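How to Set Up a Medication Record at Home

If you take more than one medicine, or look after someone who does, a written record saves a lot of trouble at appointments. It also helps when two people share the job of giving doses. The setup takes an evening. Keeping it going takes a minute or two a day.

What you need

A notebook or a few sheets of lined paper
A pen (pencil smudges)
Every medicine in the house that belongs to the person, including vitamins, creams, eye drops and anything bought without a prescription
The most recent list from the doctor or pharmacy, if you have one

Step 1: Get everything in one place

Check the bathroom, the kitchen, the bedside drawer, coat pockets and the car. Put it all on a cleared table in good light. Labels are printed small, and it is easy to misread 5 mg as 50 mg in a dim room.

Sort the containers into two groups: taken now, and not taken now. If you aren't sure which group something goes in, put it with the second group and write its name down to ask about. Don't stop or start anything because of this sorting.

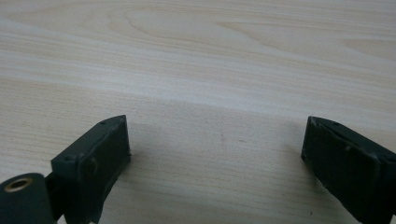 Dadireo wrote in to say that blister packs should be sorted with their boxes still on, as the strength is sometimes printed only on the box and the loose strips all look alike after a week.

Good point, and it applies to inhalers as well. Keep the box until the medicine is finished.

Step 2: Write the master page

Use the first page of the notebook for this. At the top put the person's name, date of birth, allergies and the pharmacy phone number. Under that, give each medicine one line with:

Name, copied from the label letter by letter
Strength
How much is taken each time
When it is taken
What it is for
Who prescribed it

The "what it is for" column is the one people skip. Fill it in anyway. If you can't, that is a question for the pharmacist.

Write the generic name first and the brand name in parentheses. A refill may come under a different brand, and without the generic name on your page it can look like a new medicine. People have taken double doses that way.

Step 3: Rule the daily pages

Turn the paper sideways. Make 31 columns, one for each day, and 4 sections down the side: morning, noon, evening, bedtime. List each medicine in the section where it belongs. One taken twice a day gets a line in both sections.

In shorter months, cross out the columns you don't need before you begin, so that a blank box always means something.

Medicines taken only as needed go on a separate page. For those, write the time, the amount and the reason each time. Before giving another dose, look at the last time written down and check it against the label.

Step 4: Mark doses the same way every time

Put your initials in the box after the dose is swallowed. If you mark it while you are pouring the water and then the phone rings, the record is wrong.

For a dose that was missed, write M. For one that was refused, write R. Don't leave the box empty and plan to remember. What to do about a missed dose depends on the medicine, so read the leaflet or call the pharmacy. Don't double up on the next one unless you have been told to.

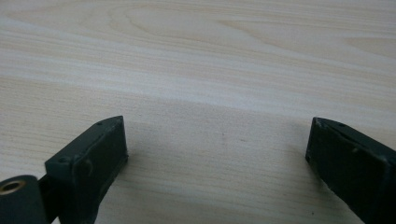 Some schedules don't fit a plain monthly grid. A medicine taken for 21 days and then paused should have its days off shaded in advance. A once-a-week tablet should have its day circled, for example every Saturday, with the other boxes struck through.

Step 5: Keep it current

When a dose changes, draw a single line through the old entry, write the new one below it and add the date. Don't erase or use correction fluid. A nurse may want to know what the dose used to be.

Copy the master page fresh when it has more than a few crossed-out lines. Keep 2 copies of it, one in the notebook and one in a wallet or purse.

Step 6: Deal with what's left over

Take expired or stopped medicines back to a pharmacy that accepts them. Check first, because not all do. Peel off or black out the name on the label.

Bring the notebook to every appointment, including the dentist and the eye doctor. If you go to the hospital in a hurry and can only take one thing, take the master page.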